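Irkadard Community Help > Kitchen and Larder > Storing dry food

Opened packets going soft within days. Is there a system that survives other people?

Gwion Rowlands
Posted April 15, 2021

We moved to a stone cottage outside Prenach in September and since then I have not eaten a crisp biscuit that I didn't open myself, standing up, within the previous hour. Everything goes soft. Crackers bend. Cornflakes have the texture of a damp leaflet. I put a little humidity meter in the larder and then took it out again as it was only making me sad.

There are four of us in the house and we each have a method for closing a packet. My wife folds the top over twice and puts something heavy on it. My elder son twists. My younger son believes that a packet is closed if it is in a cupboard and the cupboard is closed. I roll from the top down, squeezing the air out as I go, until the thing is a tight little sausage, and then I stand it on end and it unrolls itself over the course of the night.
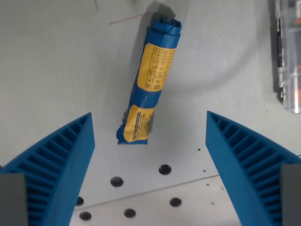
I have tried clothes pegs (they go back to the washing line and don't return), elastic bands (they perish, or get fired at the dog) and a set of proper bag clips which lasted until somebody needed one for a revision folder. I priced up a full set of Tarnuvo stacking tubs, the ones with the rubber seal and the lever on the lid, and closed the page quietly.

So, three things. Does rolling do any good at all, or am I just giving the crackers a massage? Is the soft stuff safe to eat? And has anyone found a way of doing this that doesn't depend on the rest of the household caring? The larder is on the north wall, unheated, with a slate shelf. The estate agent described it as "a lovely original feature".

Edited to add: yes, I know about eating the whole packet in one go. Thank you to the person who messaged.

Meinir Humphreys

Your larder is the trouble, mostly. A slate shelf on a north wall is a marvellous thing for butter, cheese, half a ham and jelly. For anything that is meant to snap, it's about as helpful as a pond. Cold damp air gets in, the biscuit drinks it up, and you get the bendy cracker. I lived with one of these for years and kept insisting on using it properly because the house was old and I felt it had standards.

Move the dry goods first

Take everything crisp out of the larder today and put it in a cupboard on an inside wall. Avoid the one over the kettle and the one over the cooker. I know those are the handy ones. A high shelf in the hall did very well for us, although visitors did wonder about the oatcakes among the hats.

Whether rolling helps

It does, a bit. Getting the air out is worth doing, and your tight roll is a better effort than the twist, which leaves a hole down the middle like a chimney. The weak spot is that a roll has to be held shut. Foil-type wrappers will hold a crease for a while and then think better of it. Paper bags hold it better but let the damp straight through, so flour and oats in paper want to go inside something else whatever you do with the top.

Fold the corners in first, as if you were wrapping a present for someone you quite like, then roll down to the food, then fix it. Masking tape is what I use. A roll of it lives on a nail inside the cupboard door, on a string too short to reach the washing line or the revision folders. It peels off without tearing the packet and you can write the date on it.

If you are going to fold the top to bits, have a look first at where the cooking instructions and the best before date are printed. I have peered at the creased end of a packet many an evening trying to find out how long the noodles wanted, with my glasses on my head and the water boiling over. These days I cut the instructions out of anything I can't remember and put them in the jar.
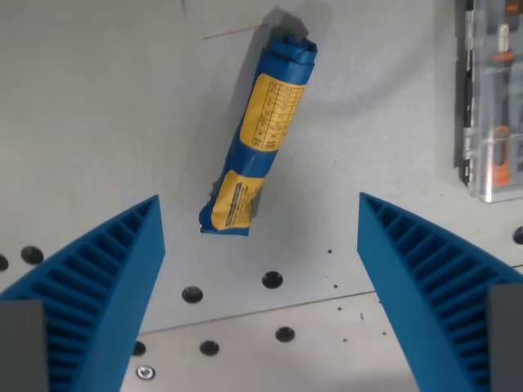 Tubs, and how not to buy them

You don't need Tarnuvo. I own one, a present, and the lever came off. Large glass coffee jars with a screw lid do the same work, and your neighbours are throwing them in the recycling as we speak. Ask. I put a note up in the shop and had to take it down again after a week because people were leaving jars on the wall.

Old sweet tins are less good than everyone's gran believed. The lids on newer ones are loose. If you must use one, run a strip of tape round the join.

Big jar, small packets: don't decant. Drop the whole opened packet in, top rolled or not, and put the lid on. This is the part that copes with your younger son. He has only to put it back in the jar, and if he can't manage that then there's no advice I can give you that you won't already have shouted.

Reviving the soft ones

Plain crackers and oatcakes can be brought back. Oven at 100 degrees, spread out on a tray, door shut, and look at them after ten minutes. They come out limp and crisp up as they cool, so don't judge them hot. Cornflakes the same but watch them. I once set it to 200 by mistake and had something I could have resurfaced the yard with.

Don't bother with anything that has chocolate or cream in it. Call it cake and move on.

As to safe, soft on its own is only stale. Smell it and look at it. Anything with nuts or a lot of oil in it can go rancid, and you will know by the whiff of old paint. Mould, or anything with legs, goes in the bin along with its neighbours.

Ifor Griffiths

Never had this problem. Buy smaller packets.

Halldóra Norðdahl

Meinir has covered it well and I agree with nearly all of it, except that I would put in a word for rice. Fill a small cloth bag with dry rice, tie the neck, and keep it at the bottom of the jar. I can't prove that it does anything. My mother did it, her crispbread was always crisp, and I'm not going to be the one who stops.

I would also be careful with the hall shelf if there is a radiator underneath. Ours was lovely and dry and everything with butter in it went off in no time. Dry and cool is the thing, and in an old house you often get to pick one.

On the question of the household, I lived for some years in a shared flat with a very large kitchen and very low morals. What worked there was one box for opened things. Only one. A plain plastic box with a lid that clips, on the worktop, at the front, where you would have to walk past it to do anything wrong. All opened packets went in, whatever they were, closed well or badly. Any unopened packet stayed locked away in Dijkstra (this was a filing cabinet, it had been named before I moved in) until there was room in the box. It stopped us having four bags of the same crisps on the go, and that had been half the trouble. People will not close a packet but they will put one in a box, if the box is nearer than the cupboard.

The drawback is that everything in the box starts to smell of whatever is strongest. Keep the garlic things out, or accept garlic digestives.

Gwion Rowlands
Replying to all

Thanks, both. And Ifor.

Dry goods have gone up to the landing cupboard, next to the hot water tank but not touching it. The larder has been given back to the cheese. I have begged jars from next door, who handed over a bin bag of them with what I thought was indecent speed, and I tried the oven trick on a packet of oatcakes that I'd have otherwise used as insoles. Ten minutes wasn't enough for those but fifteen did it. My wife says they taste of oven. She ate most of them.

The box for opened things is on the worktop. So far it contains one jar lid, a phone charger and a banana, so I'll give it a bit longer. Masking tape is on its nail. I've made the string very short.

Meinir, do you leave the label on the jars or soak it off? Mine have gone sticky and are now collecting fluff.

Meinir Humphreys

Cooking oil and bicarb, rub it in, leave it while you have a cup of tea, then hot soapy water. Or leave the fluff on and tell people it's an original feature.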